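The Weigh House

July
By a Brandbridge reader

The weigh house at Irkach was built in 1870, and the scale inside was older than the building. My aunt ran it for the last part of her working life. When her knees gave out she asked if I would take the key until the town found somebody. I had just left the bus company and had nothing else on, so I said yes.

Farmers brought in wool, apples and sometimes a calf. I put the brass weights on one side and wrote the figure in the book. Then I tore off a slip and they took it across the road to Bagheri, the buyer, where they were paid. The whole job could be learned in a morning.

In the second week a woman came down from Rana with two sacks of walnuts. She watched me set the weights and said, "It's light."

I told her the scale had been checked in spring.

"It's been light since I was a girl," she said. "My father used to put a stone in."

She took her slip and went across the road. After I locked up I went and got my own bathroom scale and stood on it with the biggest of the brass weights, then without it. I did this four times. The weight was heavier than the number stamped on it, so every sack that had ever been weighed against it had come out short.

I walked to my aunt's. She was shelling peas in front of the radio. I told her what I had found, and she kept shelling.

"Everybody knows that," she said. "Bagheri pays a little over. He always has. It comes out even."

"Then why not fix the weight?"

"Because then he'd have to stop paying over, and they'd say he was cheating them."

I thought about this on the way home. A new set from the catalog cost 400, delivered. I had the order form at the house, and I filled it in and put a stamp on the envelope. It stayed on the shelf by the door through the apple season.

The woman from Rana came again when the leaves were down. She had one sack this time. I set the weights and wrote down the figure, and she looked at it and then at me.

"Still light," she said.

"Yes," I said.

She nodded and folded the slip into her sleeve. At the door she stopped, took a stone from her coat pocket – a gray one, flat, about the size of a bar of soap – and put it down on my desk.

"I forgot to put it in," she said. "Keep it for next year."

I used it to hold the book open. The envelope I moved to the drawer.

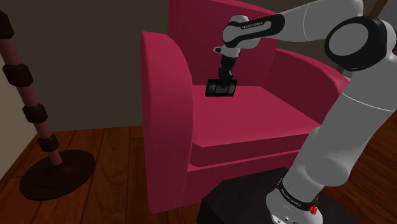
Issue 4

More short fiction
The Orchard Bus
A Room Over the Bakery
What the Dog Brought Home
Low Water

Contact | Copyright Brandbridge Review | Back to top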